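Hand-held gripper: tag is lost when we lift the tool, and the fin turns in its pad

drerkmont_club

Hello to all. I am writing for our student robotics club. Our project this summer is to teach a small arm to sort parts for model kits. We teach it with a hand-held gripper: a student holds the tool, does the task by hand, and the camera on the tool records everything. Later we use the recordings for training.

We print our own square tags, black on white, and the software finds our position from them. On the desk it works well. When the student lifts the tool and looks into the room, the position jumps, sometimes by the length of an arm, and then it comes back as if nothing happened.

I took one long recording of 3,000 frames with a tag always somewhere in view, at least for our eyes. The software found it in 2,521 of them. The lost frames are not spread evenly. They come in groups, nearly always when the tool points up and the ceiling lights are in the picture.

There is a second problem, and I do not know if it is connected. Our soft fingers are glued into a rubber pad. After some hours of use the finger turns a little. Then the same grasp looks different in the morning and in the evening.

What we tried already:

- bigger tag, from 40 mm to 60 mm (it helped a little)
- new calibration of the camera, two times
- lower speed of the hand (the students forget it after one minute)
- closing the curtains, but only half of the room has curtains

We must show a working demo on 23rd August and I would like to record everything again before that, but only once. What should we change first?

screw_and_tape

Use more tags. One is never enough. We have them everywhere, also on the wall.

And do not use glue for the finger, use a screw.

naltedthorpe_student_lab

We had nearly the same trouble in July, also in a student project, so I will write down what we did and in which order. I think the order is important. If you change everything on one afternoon you will not know what helped.

1. Lock the exposure. I believe this is most of your problem. With automatic exposure the camera sees bright lights and makes the whole picture darker, and for a moment afterwards the tag is too dark or too bright to read. Set the exposure by hand with the tool pointing at the brightest place you will really use, then check that the tag can still be read at the darkest place. If both are not possible, move the desk. We moved ours twice.

2. Mount the tag flat. Paper on a loose holder bends, and then the corners are not where the software thinks. We glue ours on a stiff card and leave a wide white edge around the black border. Some people cut the white away because it looks cleaner, but the software needs it to find the border.

3. Look at the tag from the place where the tool really is, not from your chair. We work in a big open hall with white walls, round lights in the ceiling and tall windows on one side. From the chair our tag looked perfect. From the tool it is one small square on the left among all this white, it stands tilted, and the finger is in the middle of the view. After we saw this we went through every clip with only one thing to check: how the tag looks from there.

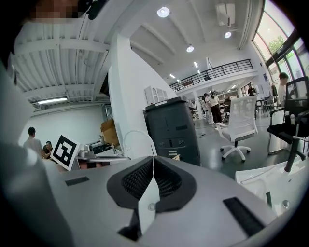 4. Put a second tag at another angle. Here I agree with the answer before mine, but please do not put them everywhere. Each tag must have its own number, and you must measure where each one is. A tag that was moved by somebody's elbow is worse than no tag, as the software believes it. We use two near the desk and check both every morning with a steel ruler.

5. Take out the bad frames before the training. Do not fill a long gap with a straight line between two good positions. We allow a gap of 15 frames, and anything longer splits the recording into two. You lose some material this way. We lost 19 clips from our first set and the arm moved better afterwards, so I was not sad for long.

6. Fix the finger. This is not connected to the tags, but do it before you record again. Glue on rubber comes off slowly, and you see it too late. Use a small screw near the lower end of the finger and sit the pad in a recess, so it cannot walk to the side. Draw a thin line with a marker pen across the finger and the pad. If the line is broken in the morning, turn the finger back before anyone records.

About the size of the tag: 60 mm is good for a desk. With a bigger one you will start to cover it with your own hand.

One more thing, as you said the students forget the slow speed. Ours forgot too. We put a sheet on the desk with two lines, "start with tag in view" and "stop one second at the top". The stop at the top helped more than asking them to be slow, I do not know exactly why. Perhaps they think about the stop and not about the speed.

drerkmont_club

Thank you very much, this is more than I hoped for. We locked the exposure today and the groups of lost frames became much shorter. They are not gone completely - the window side is still difficult in the afternoon. Tomorrow we make the second tag.

A small question about point 6: how tight do you turn the screw? Our fingers are printed in a soft material and I am afraid it will split.

naltedthorpe_student_lab

Only until the finger does not move when you push it with the thumb. Put a washer under the head if you have space for it. We split two fingers before we learned this, so print a few extra.

furkura_beginner

I have the same question for a fixed camera on a tripod, not on the tool. Is locked exposure also necessary there? Our room has only one lamp.

Related threads

Du Plessis starter arm: third joint makes a noise after transport
How stiff should a printed soft finger be for small screws?
Tag is found but the distance is wrong
Furkura school cup: are hand-taught robots allowed in the sorting class?
Cheap way to measure the position of tags in a big room
Splitting long recordings into clips without losing the start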